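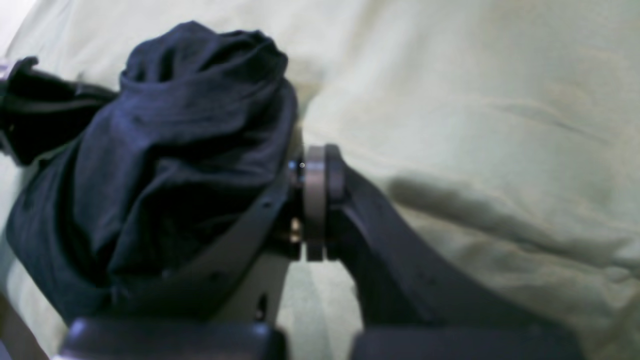 Vollbridge Opens Clothing Reuse Room in March

Vollbridge will open a clothing reuse room to residents in March, with daily hours beginning at 9 a.m. The room will accept clean T-shirts, sweaters, children's clothes and bed linens, and will offer them at no charge to households in the area.

During a trial period, the service received 1108 items from 97 households. Over 300 of these were cotton T-shirts, many of them handed in unfolded. Staff sort each piece by size, fold it and place it on open shelves. Items too worn to be used again are cut into cleaning cloths.

"Families asked for a place where everyday clothing could be passed on without an appointment," said Parvathi Kandasamy, director of Vollbridge. "The new room answers that request – and it gives us space to fold and store what we receive."

Residents may bring up to 29 items per visit. Shoes, pillows and damp articles cannot be accepted. Bags should be left open at the front desk for checking.

Press contact: Daithí Kavanagh, Vollbridge Communications Office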